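Section 4: Cleaning and descaling

Your Drurkumen kettle will tell you when it wants descaling. It does this by blinking the amber light, and if ignored it blinks faster, and if ignored further it stops boiling and sulks. Most households on Purkdale town water will see the light after every 30 fills. Those on tank water may wait a good deal longer and are entitled to feel smug.

Before you start

Unplug the base at the wall. The switch on the kettle is not a substitute for this.

Let the kettle stand for 30 minutes after its last boil. The inner wall holds heat well, a feature we mention proudly in Section 1 and apologetically in this one.

You will need:
Descaling powder (one sachet is supplied, taped inside the lid of the carton, where everyone misses it)
A soft sponge
A tea towel
A sink

4.1 Descaling the inside

1. Remove the spout filter by pinching the two tabs and lifting straight up. If it won't lift, you are pinching the hinge.

2. Fill to the MAX line with cold water. The line is inside the handle and is the same colour as the handle. This has been raised with the factory.

3. Add one sachet of powder. Two sachets will not do it twice as well.

4. Plug in the base, close the lid and hold DESCALE for 7 seconds, until you hear the double beep. The single beep at 3 seconds turns the beeps off, so if you let go early you will not hear the double one.

5. Leave it alone until the amber light goes out. The kettle warms the water to 60 degrees and holds it there for 37 minutes. It does not boil during this cycle and pressing BOIL will not persuade it.

6. Unplug the base, empty the kettle into the sink, then fill and empty it twice with fresh cold water. Plug in again, boil one full kettle and pour that away too.

CAUTION: Do not make tea with the descaling water. We would not print this if we had not had the phone call.

4.2 Cleaning the outside

The outer shell is brushed steel and shows fingerprints, splashes, and the approximate height of any children in the house. Wipe it with a damp sponge and a drop of dishwashing liquid, working along the grain. Across the grain leaves fine scratches that catch the light every morning for the life of the appliance. Steel wool, scourers and the green side of anything will void the finish warranty.

Choose a plain sponge with no abrasive layer, and squeeze it out well before it goes anywhere near the controls. Keep one for the kettle and another for the roasting pan. 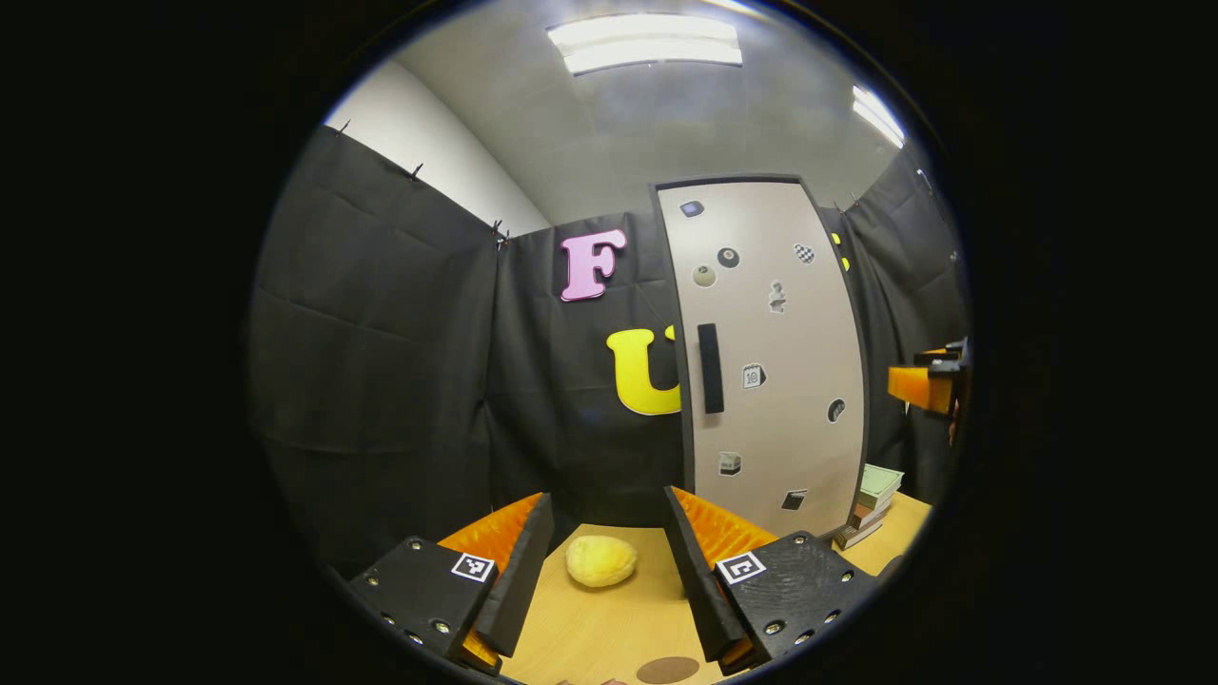

4.3 Cleaning the base

1. Check again that the base is unplugged. Yes, again.

2. Wipe the top with a barely damp cloth. Never rinse the base or put it in the dishwasher, including the top rack, including "just this once".

3. Use a dry cotton bud around the centre connector. Crumbs collect here even in homes where no toast is made.

4. Wind any spare cord into the channel underneath. The channel takes all of the cord except the last bit, which should exit through the notch at the back.

4.4 Spout filter

Rinse the filter under the tap and brush off any white flakes with an old toothbrush. Stubborn scale will come away after an hour in white vinegar. Refit with the tabs facing you. The filter also fits backwards, and in that position it pours down your sleeve.

Replacement filters are sold in packs of two under the Mets label — the older Bresden filters look identical and do not fit.

4.5 If the amber light stays on

Repeat the cycle once with a fresh sachet. If the light is still on after that, reset the fill counter by holding BOIL and DESCALE together until the display clears.

NOTE: The heating element is rated for 2,000 boils between inspections. The kettle keeps count and will show SVC when it gets there. Turning it off and on again does not clear SVC. Take the kettle and base together to a service agent, with the water emptied out first, please.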